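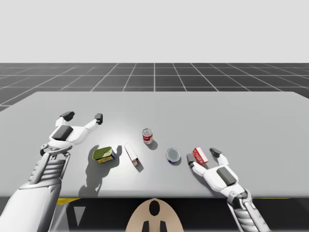 Lesezeit: 5 Minuten

Zweiarmige Greifaufgabe in der Simulation aufsetzen, bevor die Hardware auf der Werkbank steht

Zuletzt geändert: 23. Juli 2023

Der Aufbau in der Werkstatt Ornholm soll später Konserven und kleine Schachteln von einem Tisch aufnehmen und in eine Kiste legen. Bis die Arme montiert sind, läuft alles in der Simulation. Diese Anleitung behandelt die Szene, die Physikparameter, die Greiferöffnung und den ersten Durchlauf. Die Montage der Arme, die Verkabelung und der Not-Halt stehen in Teil 2.

Vorausgesetzt werden ein lauffähiger Physiksimulator mit Starrkörperkontakten, ein Robotermodell als URDF oder in einem vergleichbaren Format und Grundkenntnisse in Python. Die Szenenbeschreibung liegt im Projektordner Stovier, die Steuerskripte liegen im Unterordner Grirkcombe. Wer eigene Ordnernamen verwendet, passt die Pfade in der Konfigurationsdatei an.

1. Koordinatensystem festlegen

Der Ursprung liegt in der Mitte der Tischplatte auf Höhe der Oberfläche. X zeigt vom Roboter weg, Y nach links, Z nach oben. Alle Längen stehen in Metern, alle Winkel in Radiant. Wer Modelle aus einem CAD-Programm übernimmt, muss die Einheit prüfen: Bei Export in Millimetern ist jedes Netz um den Faktor 1000 zu groß und der Simulator meldet beim Laden keinen Fehler. Die Objekte liegen dann außerhalb des sichtbaren Bereichs oder umschließen die Kamera.

2. Tisch und Boden anlegen

Für den Tisch genügt ein Quader als Kollisionskörper. Ein detailliertes Netz bringt an dieser Stelle nichts und kostet Rechenzeit. Die Oberfläche bleibt matt und hellgrau; spiegelnde Materialien stören später die Objekterkennung. Der Boden ist eine Ebene mit Gitterlinien. Dunkelgrau mit dünnen weißen Linien hat sich bewährt, weil eine verkippte Kamera am Verlauf der Linien sofort auffällt. Ein Raum um den Tisch herum wird für die Greiftests nicht modelliert.

3. Arme laden

Linker und rechter Arm werden aus derselben Roboterbeschreibung geladen und hängen am gemeinsamen Rumpf. Die Basis ist fest mit der Welt verbunden. Zwischen benachbarten Gliedern wird die Selbstkollision abgeschaltet, zwischen linkem und rechtem Arm bleibt sie eingeschaltet. Ohne diese Einstellung fahren die Unterarme in der Tischmitte durcheinander hindurch, und die Bahnplanung liefert Ergebnisse, die auf der Hardware zum Zusammenstoß führen.

Nach dem Laden sind die Gelenkgrenzen zu kontrollieren. In unserem Modell waren die Grenzen der beiden Handgelenke nach dem Export vertauscht. Zur Kontrolle jedes Gelenk einzeln an beide Anschläge fahren und die Werte mit dem Datenblatt vergleichen.

4. Objekte platzieren

Für den ersten Test reichen wenige Lebensmittelpackungen mit deutlich verschiedener Form. Die Szene verwendet eine flache, rechteckige Dose in Grün und Gelb, einen schmalen weißen Karton, eine aufrecht stehende Suppendose in Rot und Weiß, eine kurze runde Dose mit blauem Band am unteren Rand und einen kleinen roten Karton. Die Suppendose steht am weitesten hinten. Die übrigen Objekte liegen näher am Roboter, sodass sich ein lockerer Bogen ergibt und jeder Arm auf seiner Seite ein Ziel hat.

Jedes Objekt erhält ein vereinfachtes Kollisionsmodell: Quader für Kartons und die flache Dose, Zylinder für die runden Dosen. Das texturierte Netz dient nur der Darstellung. Startpositionen werden knapp über der Tischfläche gesetzt. Danach laufen 100 Simulationsschritte ohne Steuerbefehl, damit die Körper zur Ruhe kommen. Liegt ein Objekt danach neben dem Tisch, überlappten sich beim Start zwei Kollisionskörper.

5. Kontaktparameter

Reibung und Masse werden pro Objekt eingetragen, nicht global. Zu geringe Reibung an den Fingerpads lässt Kartons beim Schließen seitlich wegrutschen. Zu hohe Reibung verdeckt Fehler in der Greifpose, die an der Hardware wieder auftauchen. Die Pads sind im Modell dunkelgrau abgesetzt und haben einen eigenen Materialeintrag; nur dort wird der Wert geändert. Zittert ein gegriffenes Objekt, zuerst die Schrittweite halbieren und erst danach die Kontaktsteifigkeit anfassen.

6. Greifer anfahren

Der Greifer fährt geöffnet über das Ziel, senkt sich ab und schließt. Als Referenzfall dient der rote Karton rechts außen. Die Fingerspitzen des rechten Greifers stehen zu beiden Seiten des Kartons. Der linke Greifer bleibt weit geöffnet auf der linken Tischseite und wird im ersten Durchlauf nicht bewegt.

Ablauf des Skripts:

Zielpose des Objekts lesen
Vorposition oberhalb des Objekts berechnen
inverse Kinematik lösen, bei Misserfolg abbrechen
Vorposition anfahren
senkrecht absenken
Finger schließen, bis die Kraftgrenze erreicht ist
anheben und Objektpose erneut lesen

Der letzte Schritt entscheidet über die Wertung. Hat sich die Höhe des Objekts nicht mit der Hand verändert, gilt der Versuch als fehlgeschlagen. Das Skript schreibt in beiden Fällen eine Zeile in die Protokolldatei.

7. Licht und Kamera

Eine einzelne Lichtquelle schräg über dem Tisch reicht aus. Sie erzeugt Schlagschatten, an denen sich erkennen lässt, ob ein Objekt aufliegt oder schwebt. Die Kamera sitzt auf der Roboterseite und blickt über beide Unterarme auf die Tischfläche. Diese Perspektive entspricht der späteren Kameraposition am Gestell und sollte nicht aus optischen Gründen verschoben werden.

8. Serie starten

Die Serie variiert Position und Drehung der Objekte innerhalb fester Grenzen. Mit der Einstellung im Repository sind bis zu 155 Versuche in einem Lauf möglich, danach wird die Protokolldatei rotiert. Für den flachen Karton zusätzlich die Drehung um Z auswerten: Liegt er quer zur Schließrichtung der Finger, reicht die Öffnungsweite unter Umständen nicht.

Bekannte Fehler

Der Arm bleibt vor dem Absenken stehen: Die inverse Kinematik hat eine Lösung außerhalb der Gelenkgrenzen geliefert. Startkonfiguration ändern und erneut rechnen.

Die runde Dose rollt beim ersten Kontakt weg: Der Kollisionszylinder ist um 90 Grad gedreht. Achse im Objekteintrag korrigieren.

Die Finger schließen ungleichmäßig: Im Modell fehlt die Kopplung der Fingergelenke. Die Version Ateş der Greiferbeschreibung vom April enthält sie, ältere Dateien nicht.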